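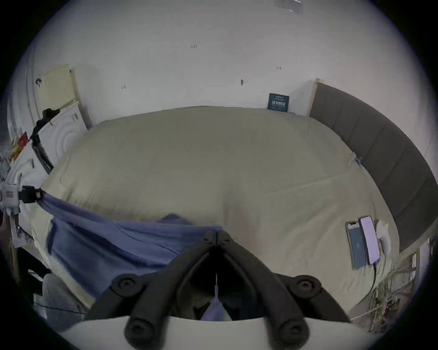
February, equipment notes for next year's budget

Went back over the hand-held gripper line before the request goes in. We asked for two more pairs last time and got one, so this round I want the parts costs written down properly. The bed station is where the black jaws get the most use, and a duvet as thick as the beige one is hard on fingertips. A big cloth like the blue one on top of it drags on the hinges as well. The four round knobs at the joints are a wear item in my book and I'm pricing them as a set. Skatar quotes 10 sets at $188, shipping included. Vitier is cheaper per set but won't sell fewer than 50, and we would never get through them.

Phones and chargers: leave them off this request. They come out of general supplies. Same for clips.

Bigger question is the arm. Arellano will hold their quote until the end of the month. It covers the arm and controller only. Mount, table, e-stop and a spare cable are all extra and I make it nearly $2,000 on top, before any electrical work. I'd sooner put that into hand-held units this year and ask for the arm again once we know which room we'll have. Objections to me before the draft goes up.

Folding work needs two matched units per person. A single spare doesn't help much, we'd need a spare pair.
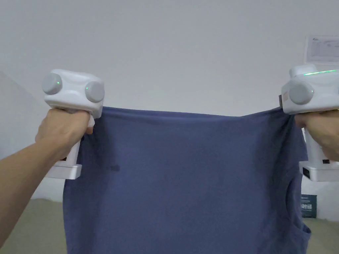 Blue T-shirt held up between the two white units, left and right.

Things to settle for the white units:
- Does Plendari sell the jaws separately from the head? Their price list only shows the complete unit.
- Warranty on the light strip and the grey discs, and whether swapping a disc ourselves voids it.
- Lead time. Last order took seven weeks.
- Left and right listed under different part numbers. Check both before ordering.

Garments: a bag of secondhand T-shirts and a few cloths will do, mixed sizes. Small line, but put it in. Last year it got paid for out of pocket and claimed back in pieces.

Draft order of priority: spare pair of white units, knob sets from Skatar, garments, storage case. Arm on a separate sheet with the Arellano quote attached. Still waiting on Plendari, will try them again at 2:00.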